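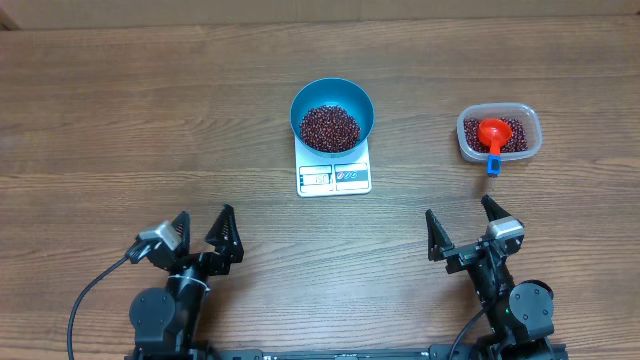
Every few months somebody tells our members that the arms are about to get cheap and the learning is about to get easy, and I get asked to write something for this newsletter about whether either one is true. This time I wanted to look at the part that comes before the learning, meaning the hours of somebody doing a chore through the arms so that a program can copy it later. The chore the Prornel project picked for its first large set is weighing out beans. Dark red beans go from a clear container into a blue bowl on a kitchen scale, with a measuring scoop, using two black arms that have a small camera at each wrist. You could do it yourself in the time it takes to read this paragraph. Prornel wants 1000 good recordings of it.

I have no quarrel with the beans. They are cheap, they don't bruise, and they roll in ways that are hard to fake in a simulator. My quarrel is with the word "good," and with how little the project has written down about what it means.

The working rule, as it was explained to me, is that a recording is good if the bowl ends up within a set range of the target weight and no beans land on the table. Fine. The operator reads the scale, decides, and presses a pedal to keep the take or throw it away. When I went through the log for the first week in May, 207 takes had been thrown away and the reason column was blank for nearly all of them. So we know that these were bad. We don't know if the scoop slipped, if the weight was off, if the left arm bumped the scale, or if the operator sneezed.

It may seem fussy to care about the rejects. The program never sees them. But think about what gets left in. If every take with a dropped bean is removed, then the program never watches anybody deal with a dropped bean. It learns from a world where the scoop comes up level every time. Then it goes off and works in the other world, where the first thing it meets is a bean next to the bowl, and it has nothing to go on. People in this field have known about this problem for a long time and there are decent ways around it, such as starting some takes from a mess on purpose. Prornel's plan has a line saying this will be looked at later. I've read that line in other plans.

Then there is the scale itself. I asked if the weight shown on the display was being saved along with the arm positions and the video. It isn't. The argument is that the head camera can see the display, so the number is in the video. Well, sort of. The display is small, and a gripper passing in front will hide it. If the weight is how you judge success, then write the weight down. A person with a clipboard could do it. Leaving it to be read out of the video someday means it will be read by whoever has the least time, or by another program that has its own error rate.

I'm also not sure what the second arm is for. The project calls this a two-arm task, and it is counted that way in the totals. In the 12 full takes I watched from start to finish, the left arm steadied the bowl in some and hung in the air in the others. Different operators seem to have different ideas about it. That's a real choice, and either one can be defended, but mixing them without a note means the program is being shown two habits and told they are the same one. If you've ever trained a new hire by having them follow two people who do the job differently, you know how that goes.

**What the Abella group did differently**

For comparison, our friends at Abella ran a much smaller effort last winter with dry pasta and a plain bowl. They stopped at 48 recordings. Each one has a page of notes: who was driving, how full the container was at the start, where the bowl sat, how the scoop was lying, and what went wrong if anything did. They moved the bowl between takes using a printed grid. They kept their failures in a separate folder with labels.

Their program still wasn't very good, and they say so in their own write-up. It missed the container on one side of the table more than the other. But they could tell you why, because they could go back to the notes and see that they had hardly any starts on that side. That is worth something. A big pile of takes with no notes will probably give a better result on the day of the demo and a worse conversation the day after.

I should be fair to Prornel on one point. The size of the set does matter, and small sets do break in silly ways. A program trained on a few dozen takes can latch onto a shadow or a knot in the tabletop. More takes, in more places, on more tables, would help with that. The trouble is that, so far, more has mostly meant more of the same. Same wood table, same scale, same scoop with the handle pointing toward the operator in most of the starts I saw. I'd trade half of the target for a second table and a different bowl.

**About the tools**

The recording software is Graltar, which many of you already use. It has a field for free notes on each take and it has had one for two versions now. It is off by default. Turning it on costs the operator a few seconds per take, and I gather that was the objection. Over a full day those seconds do add up. I still think it's a bad trade, and I'd say the same to anybody paying by the hour.

Kurel, the outside company that is supposed to check the finished set, will sample takes and confirm that the video and the arm data line up in time. Good, they should. Please don't mistake that for a check on the content. Kurel was not asked to judge if a scoop was a good scoop, and its draft form has no box for it.

**What I'd like to see before the next round**

- The weight saved as a number at the end of each take
- A short reason for every rejected take, even one word
- A decision on the left arm, written down where operators can read it
- Some starts with beans already on the table, and kept takes that show the cleanup
- Container, bowl and scoop moved between takes on a plan, with the plan shared

I sent this list to the project on 11/1/18 and got a polite reply that it would be discussed. I'll report what comes back, if anything does. In the meantime, members who plan to use the set when it is released should ask for the reject log along with it. If you are running a collection of your own and have found a way to get operators to write notes without grumbling, please send it in, and say how many takes you tried it on.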